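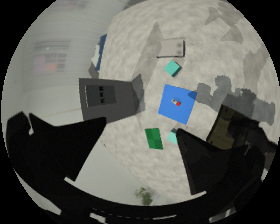 From: Emlyn Pritchard
Date: 5 Jan 2024
Subject: Re: Rosser parcels, Drastville side

> Nultov has released 2 more parcels off the Nitby road. Road frontage, power at the line, and the seller says water is coming by June. Priced to move. Anyone want to split one?

Coming by June according to whom? I asked the same outfit for the well permit on parcel 1187 and got a brochure back. "Power at the line" could mean a pole across the road — or a pole half a mile off. Get the utility to put it in writing.

Has anyone seen a recorded survey? The plat I was sent shows no easement for the back parcel, and I wouldn't split anything until the county says it can be split.

Emlyn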